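Work & Industry | Technology at work
Print this article | E-mail to a friend
Search this site Enter keyword Go

The drawer job

For nine years Ishbel Crichton opened and closed drawers for a living. She did other things too, but when people in the Steretwood building asked what she did, that was the answer she gave. Every new cabinet design came to her bench before it went to the shop floor. She pulled the drawers, pushed them in, pulled them again from one corner, and wrote down what she felt.

A full run was 400 pulls. She did it in blocks, with a clipboard and a cup of tea, and by mid-afternoon she was usually swapping arms. Two winters ago her right shoulder gave out and she was put on light duties until April. The drawers waited, and so did the orders behind them.

Steretwood has 14 people on staff, and a robot had never come up before that. The firm makes small storage furniture and wooden cases, mostly for schools and clinics. It had bought a secondhand panel saw and a new dust extractor in recent memory and considered itself up to date. The arm came through Brelero, an integrator that mainly sets up packing lines, and the first quote was sent back because it included a safety fence bigger than the test room.
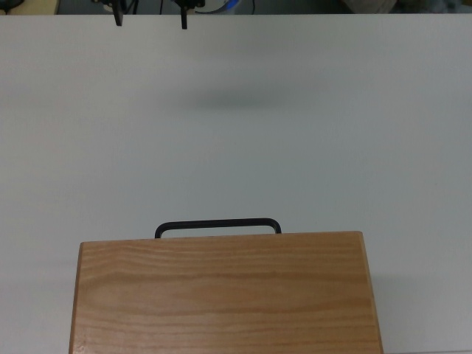

Crichton's job did not go away, though she thought it would. Her pay grade stayed the same and her title changed from product tester to test lead, which she says she still forgets to put on forms. What she does now is set up. A piece goes on the white table, and she decides where the arm should take hold and how much give it should be allowed. Handles take up most of her morning. A black metal loop on a pale wooden box, lying almost flat to the tabletop, needs a different approach from a bar fixed across a drawer front, and the two open fingers have to come down to it at a height she has set. She used to do all that without thinking. Writing it out for a machine took her most of a month.

"I had to work out what my hands were doing," she says. "I'd been doing it that long I had no words for it."

Abla Khalaf joined from Brelero after the installation and looks after the programming. She and Crichton share a desk and disagree about a fair bit. Khalaf wanted the written notes dropped once the force readings were coming through. Crichton kept writing them. A drawer can pass on the numbers and still feel cheap, she argues, and the customer has no force gauge. For now each report carries both, and the last few pulls of every run are done by hand.

The shop floor took longer to come round. Faults used to come back as a quiet word from Crichton at smoko. Now they come back as a chart, with the time of day on it, and two of the cabinetmakers felt they were being checked up on. There was a meeting about it. The charts still go out, but Crichton walks them over herself and the makers' initials have been taken off.

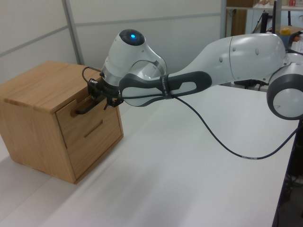

The arm at the upper drawer of an oak-coloured cabinet in the Steretwood test room.

Not everything is quicker. Setting up a new design can eat half a day, and small changes to a handle mean going back over the grip. Cables need watching. Khalaf reckons the arm pays for itself on the repeat work and loses money on the one-offs, which Crichton still tests the old way when the order is small enough.

There has been talk of a second arm for the Zimside range, the lidded cases that go to music schools, where the hinges are the weak point. Management has asked for a costing. The floor staff have asked who would be trained on it, and this time they asked before anything was ordered. Five have put their names down.

Crichton's shoulder is better, she says, apart from when she reaches for the top shelf. She goes home at half past four and has taken up swimming again. The clipboard is still on its nail beside the door, and she used it the morning we visited.

More in Work & Industry
Print this article | E-mail to a friend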